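4. Setting up your Vilasari phone stand

1. Put the base on a flat, dry surface and give it a gentle press with your palm – it should sit level before you go any further.

2. Slide the upright into the base until it clicks. Please don't force it!

3. Set your phone on the ledge and tilt the back plate until the screen suits your eyes.

Note: The ledge holds up to 499 grams, so most phones are fine, even in a fairly chunky case.

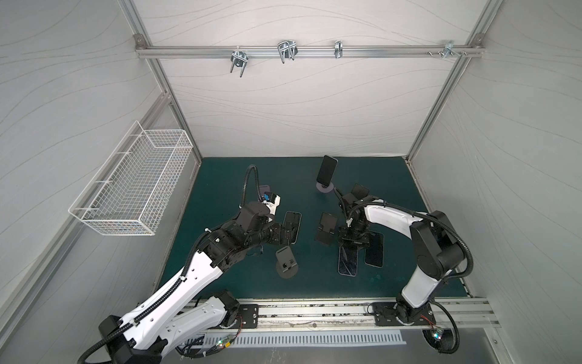
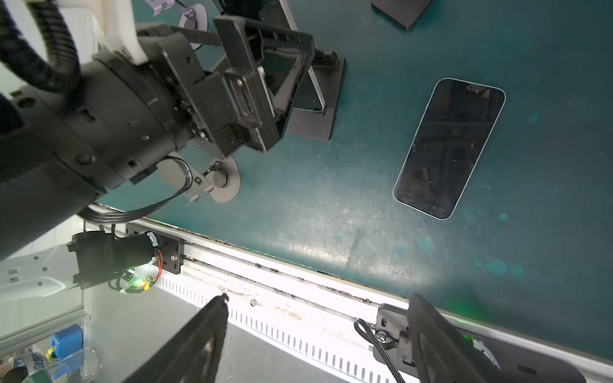 4. Run the charging cable through the slot at the back, leaving a little slack.

Caution: Keep the stand away from heaters and sunny windowsills.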